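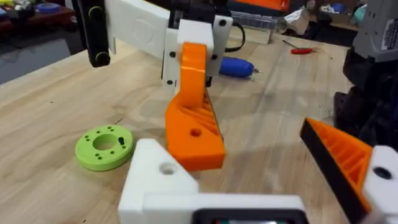
Zoltham Bench Items

Zoltham is a small set of notes and pictures of everyday bench items on a light wooden tabletop. It is kept with the Paucar parts list and uses the same item names.

Contents

items.csv - one row per item, with name, main color and storage bin
layouts.csv - where each item sits at the start of a layout
notes.txt - free text, mostly spelling fixes

The file items.csv has 2076 rows. Bin numbers run from 1 to 40, and bin 11 is retired.

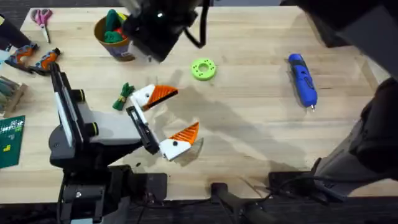
Names are lowercase with no brand. If an item could go by two names, use the shorter one and put the other in the alias column.

Umum is the older version of the list. Its color column was filled in by hand and is not reliable.

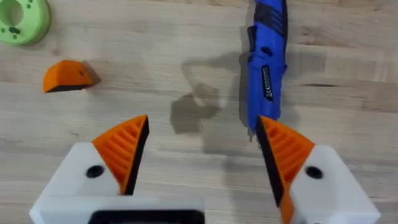 Color is recorded as the main body color only. Small parts such as tips and switches are left out. The green ring goes in as "green" and the handheld tool lying on the wood as "blue" - older rows that say "lime" or "navy" are being changed over.

Known gaps

Weights are missing for nearly all soft items.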